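Nenel Shuttlecock Counter Bin

Put badminton next to the register and let the impulse buyers sort themselves out. The bin ships with 300 nylon birdies in tubes, 27 grip wraps and two header cards. Fits most counters, including the messy ones.
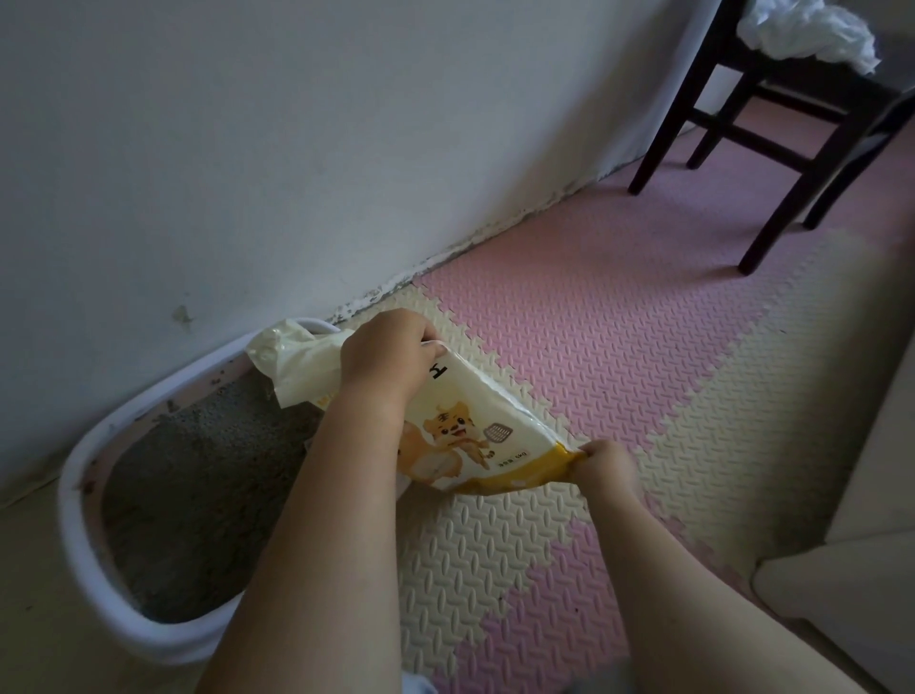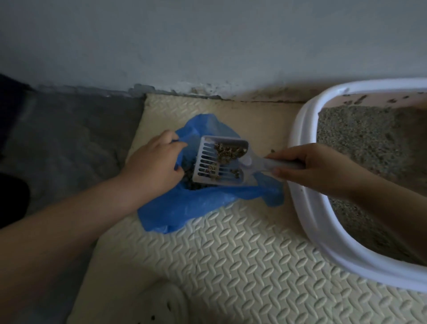
Litter box, bag and scoop.

Assembly takes four tabs and a little patience. Refill tubes sold separately, naturally. Ships from Nalosthorpe in June.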